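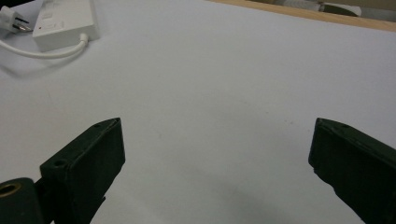 Aslak Viklund reckons the back stairs should of gone top of the list, as they did last time, and that we are being soft on the landlord. Fair enough. Moved to item 1. His other remarks are put in where they belong.

Home News Halls & Rooms Checklists Contact

BELLAMY HALL - WINTER SAFETY CHECK, WITH COMMENTS
Walked round 31 January 2019. Ground floor, upstairs, yard. Loft not done, hatch stuck.

1. Back stairs
Handrail: loose at the bottom bracket. FAIL.
Nosings: two lifting, taped for now. FAIL.
Light at the top: OK.
Comment: tape is not a repair. Aslak wants the stairs shut for evening hires till the bracket is done. Agreed, sign going up tonight.

2. Fire exits
Front doors: OK, both leaves open fully.
Side door by kitchen: sticks at the foot. Swollen. Opens with a shove, which isn't good enough. FAIL.
Yard gate: padlocked again!! Whoever has the key, the padlock comes off before any hire and hangs on the hook.

3. Extinguishers
Foyer water: in date, pin in, gauge green.
Kitchen blanket: OK.
Upstairs CO2: tag missing. Serviced with the others I think but can't prove it. Ask Tumis for the sheet.

4. Alarm and emergency lights
Panel: no faults showing.
Call point by stage: tested, bells heard upstairs and in yard.
Emergency light over ladies: dead. New battery or new fitting, Tumis to say. Quote for a new one last year was £192, seems a lot.

5. Electrics
Leads under carpet in the small room: gone at last.
Kettle and urn off the same double socket: still happening. Move the urn. 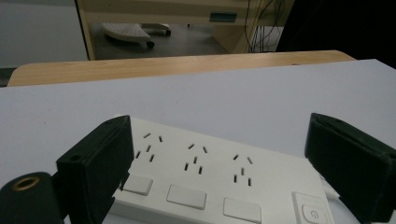 Can hirers plug one extension lead into another if the first won't reach? Only one lead per wall socket, never joined end to end, so ask for the long one from the office cupboard. Heaters go straight in the wall. Same rule for the slow cookers at the January lunch.

6. Kitchen
Fridge 4 degrees. OK.
Water heater: very hot at the hand basin. Sign is there but faded, reprint.
Floor by the sink: lino curling, trip. Andia came to measure, no date given. Chase.

7. Main room
Capacity notice says 140. Correct, leave it where it is.
Stacked chairs: too high by the piano again. Eight high max.
Curtains: flame label on the left one only. Aslak says both came from the same order, invoice 331, should be in the blue folder. Not found yet.

8. Yard and outside
Grit bin: half full. Top up.
Gutter over the side door dripping on the step, ice risk. Probably why the door swells as well.
Bins: too close to the wall, pulled out.

TO DO FIRST
Stairs bracket, side door, padlock, gutter. The rest can wait for the meeting but not past it. We have £2,000 put by for repairs and the gutter should come out of that before anyone mentions new curtains.

Nomcombe are sending thier own form for the insurance, will copy this across when it comes. Loft to be added once somebody brings the long ladder.

4 comments | 11 shares

Contact the hall office | © 2019 Bellamy Hall | Back to top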